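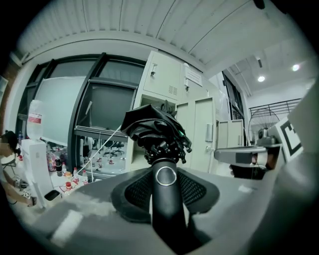
Every spring, usually in May when the windows can stay open past supper, I give the shared office at Trumton its long tidy, and every spring I promise to write down how I do it and then don't. So this year there is a page at last, and it starts with the chairs, since that's where most of my affection goes. I am very fond of a gray chair with a black mesh back. It goes with everything, it doesn't show pencil marks, and with a tall beige locker standing behind it and the white ribbed ceiling overhead, the room has the calm sort of look that I like to come in to at eight in the morning with my tea (before the phones, before anybody asks where the stapler went). The mesh has a fine weave and a thicker rim running around it, and if you are the kind of person who enjoys getting into corners with a soft brush, as I am, you'll be happy for quite a while.

I should say that this is a gallery page with one picture and a great many lines, which is the way my pages tend to go. I've put the notes under small headings so you can skip to the part you came for.

## The chair

Start at the top and work down. I learned it the other way around and spent a whole season wiping the same feet twice.

For the mesh I use a dry brush first, the sort sold for suits and good coats, and I go with the weave in short strokes. Then comes a cloth wrung out until it barely feels damp. I've tried the foam cleaners, and a few of them are lovely on cushions, but on mesh they sit in the holes and dry there and you end up with a chair that looks as if it has been out in a light snow.

The plastic shell is easier. Warm water, a drop of dish soap, a cloth, done. Curved gray plastic catches the light along its edges, so every streak you leave will say hello to you the next morning, and I always keep a second cloth over my shoulder for drying. An old cotton pillowcase cut into squares is the best thing I've found for this. We had a bag of new microfiber cloths from Grernus that everyone admired, and they do a nice job, but I still reach for the pillowcase!

Where parts meet, around posts and rings and buttons, I wrap a corner of the cloth over a wooden coffee stirrer and run it along the join. Please don't spray anything straight at a joint. Put it on the cloth.

And do look underneath while you're down there. I've found paper clips, a birthday candle, and the cap of my own favorite pen, which I had accused at least one coworker of taking.

## Things that get left on chairs

I have a soft heart about this. A chair is a very natural place to put something down for a moment, and a moment in an office can run to several weeks. Scarves, tote bags, the rain jacket from the one wet day in April, a folded tablecloth from a lunch that everybody agreed was a great success.

My rule is that soft things get shaken out, folded and put on the long shelf by the door, where their owners walk past them twice a day. I don't put them in a box. I used to, and the box turned into a kind of second closet that only I ever opened. On the open shelf most things are gone within the week, and what stays gets a small note pinned to it in my best handwriting.

Umbrellas are a chapter of their own. Open them, let them dry all the way (over the bathtub at home if you must, I've carried more than one home on the bus), and then roll them up properly, smoothing each panel with your palm before you do the strap. A glossy black fabric left in a crumple will keep the wrinkles for a good long time, though a day hung open in a warm room does wonders. I find rolling umbrellas very soothing and have been known to do other people's without asking.

## The lockers

I came to love the tall metal lockers slowly. When we moved in I wanted something with glass doors and a bit of charm, and I had a Vinditz catalog with the corner turned down for months. But a beige locker is a patient piece of furniture. You can lean on it, tape things to it, hang a calendar on it with a magnet, and it still shuts with that good solid sound.

For the doors, a damp cloth and then a dry one, going up and down. For vent slots, a soft paintbrush an inch wide, held sideways. A surprising amount of gray fluff lives in a vent. Do it before you do the floor, for reasons you'll see right away if you forget.

Keys deserve a word. A small key dangling from a small lock looks friendly and is very handy right up until the afternoon it isn't there. We now keep 2 keys for every door, one for daily use and one in an envelope in the desk drawer, each with the locker's number written on the front in plain pencil. I would like to say this was planned. It came after a long evening with a flashlight and a locksmith who was very nice about it.

Labels, too. Paper labels put on with tape go yellow and curl, and then there comes a day when you can't tell whether the thing says "toner" or "towels." I redo ours each spring in large letters, and I write what is in the locker today, never what I hope will be in it by summer. To get old tape off painted metal, warm it with a hair dryer on low and roll it back with your thumb. Cooking oil takes care of the sticky patch that's left. Wipe the oil off with soapy water afterward or it'll collect dust in a perfect rectangle.

## Overhead

I don't do the ceiling every year and I won't pretend to. Long ribbed panels are handsome and they do make a room feel longer, but each groove wants its own pass, and after the first few my neck begins to make remarks. A long-handled duster with a bit of bend in it is the thing to have. Ours came from Shibata, a little hardware place two stops down the line, and I've replaced the head on it so often that I suppose only the pole is original.

Round ceiling lights are a pleasure by comparison. Switch them off, have another cup of tea while they cool, and then wipe the covers with a dry cloth. You'll be amazed at how much brighter the whole place seems for a few minutes' work, and somebody will ask if you've changed the bulbs.

## My basket for the day

A few people at Trumton have asked what I carry around with me, so:

- the coat brush and the wide paintbrush
- pillowcase squares, far more than seems sensible
- dish soap in a jam jar
- wooden coffee stirrers
- a roll of tape, a pencil and blank labels
- the hair dryer, if it's a label year
- something to eat

I break it up over several afternoons now. Chairs on one, lockers on another, lights whenever the ladder is free. The plants on the windowsill get their turn last of all, with a soft sponge and a little water left over from the kettle once it has gone cold, and I'm still deciding whether the big one needs a new pot this year or can wait until fall.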